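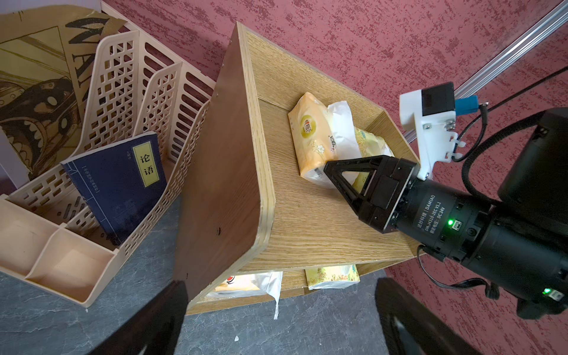 Tellotthorpe, May 15, 2024

Course in Labor Relations for Supervisors
Handout 6: Reduced hours and seasonal recall in hotels

Please read this handout before the next meeting and bring it with you. In the last handout we studied how a contract begins. Now we study what happens when the employer has less work to give, but wants to keep the staff. The rules are different in each country, so I use a model agreement and I say clearly where you must check your own law.

1. The words we need

A reduction of hours means that the contract continues, but the employee works less time and usually receives less pay. A seasonal layoff means that the contract is suspended for some months. The employee does no work, and there is a date or a condition for the return. A dismissal ends the contract.

Students often mix the second and the third. In many hotels the managers mix them also, and they write "end of season" in a letter without saying if the person will be called again. Such a letter can be read in two ways, and a labor court may read it in the way that helps the employee. When you write a letter of this kind, the words "your contract is suspended until" or "your contract ends on" must be in the first paragraph.

Recall is the act of inviting the employee back. The recall list is the list of persons who have a right to be invited, in a fixed order.

2. The case: Hotel Seltska

We will use one case for the whole unit. Hotel Seltska is a beach hotel with 172 employees in the high season. It belongs to the company Eltia, which has also two smaller hotels in the mountains. The laundry and the night cleaning are done by a contractor, Tsoukalas, and the people who do this work are not employees of the hotel.

In winter the hotel keeps one building open. Until last year each department head decided alone who stays and who goes home. The kitchen kept the oldest contracts, the reception kept those who speak the most languages, and the housekeeping department changed its method every year. After several complaints the company and the union signed a recall agreement. It has four main points.

First, the order on the list follows length of service inside each department. Months on layoff count as service if the employee came back at the following recall.

Second, the hotel must send the recall notice in writing, and the employee has ten days to answer. No answer is treated as a refusal, except when the person was ill and can show it.

Third, a person who refuses one recall goes to the bottom of the list. A person who refuses two recalls one after the other is removed.

Fourth, during the layoff the employee keeps the staff number, the locker and the right to apply for open posts in all hotels of the company.
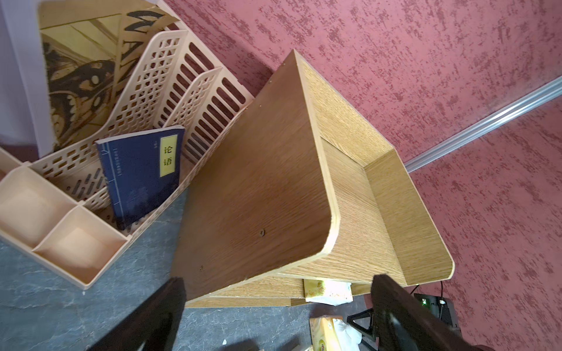 The agreement says nothing about the employees who have been moved from one department to another. This was a real problem in the first winter. A waiter had worked five seasons in the restaurant and one season at the reception. Should he stand on the reception list with six seasons or with one? The restaurant said he was not theirs any more. The union wanted six, the company wanted one, and finally they agreed on a rule for transfers: if the employer asked for the transfer, all the service moves with the employee. If the employee asked for it, only half moves.

3. Calculating the hours

For the reduction of hours we need some simple arithmetic. Housekeeping at Hotel Seltska planned 2,654 hours for the first month of the winter period. After the cancellations, the rooms that stayed occupied needed only 1,625 hours. The difference is 1,029 hours.

The hotel had two possible ways. It could keep everybody and give to each person fewer hours, or it could keep the full hours for some and lay off the others. Under the first way, the planned hours of each person are multiplied by 1,625 and divided by 2,654. A person who was planned for 100 hours receives 61 hours and a little more. Please do the calculation yourself with the planned hours of your own workplace, and round up to the next quarter of an hour, as the model agreement requires.

Be careful with part-time employees. If a person has already short hours, the same percentage can put her under the limit for health insurance or for paid holiday. The percentage is equal but the result is not equal. Some agreements therefore have a floor, which is a number of hours that may not be cut. Look for this floor in your own agreement before you prepare any plan. If there is none, write it down, we will discuss it in class.

4. Information and consultation

The employee representatives must receive the plan before it is decided. A plan that is already printed on the notice board is not a consultation. In the model agreement they receive these things:

the reason for the reduction, with booking figures
the number of employees in each department
the planned start and the planned end
the work which will be given to contractors in the same period

The last point is the one which is most often forgotten. At Hotel Seltska the representatives asked why Tsoukalas had more cleaning hours in the same month when the own staff had less. The company answered that the night cleaning was under a fixed contract. This was true, but the representatives learned it very late, and the meeting was a bad one.

5. Preparation for the next meeting

Write a recall notice of one page for an employee in housekeeping. The season begins in June. Put in the date of return, the position, the weekly hours, the last day to answer and the person to whom the answer must be sent. Do not use abbreviations.

Read also the section on transfers again and decide how the rule should work when it is not clear who asked for the transfer. Groups are the same as for Handout 5.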